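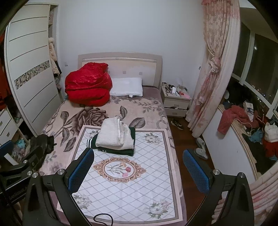
Flundis wants $19 a month for its laundry-folding service, and before you sign up it's worth asking what you'd still be doing yourself. The sales page promises a robot that will "handle the bedroom." Folding is the easy part to promise. A thick white fleece stacked on a dark green knit makes a neat enough pile on a bed, but there may be more clothes heaped on the window ledge, and the plan I read covers only what you lay out.

**Before you pay for any folding robot**

- Ask what counts as an item. Flundis counts a quilt as 7.
- Try your bulkiest fleece first. T-shirts prove nothing.
- Put down a flat mat or towel. Plush blankets drag, and a knit cuff will snag on anything.
- Read the cancellation terms. Flundis wants 2 months' notice.

The Juson kit costs $1,000 outright and has no monthly fee. You do the setup, and the manual is thin on sweaters. I'd wait for the update they've announced for May.

**What I do for free**

Fold fleece in thirds with the seam to one side, and press the air out with your forearm. Heavy knits go at the bottom of the stack. Shelve the pile the same night, because no plan I've seen includes opening the closet.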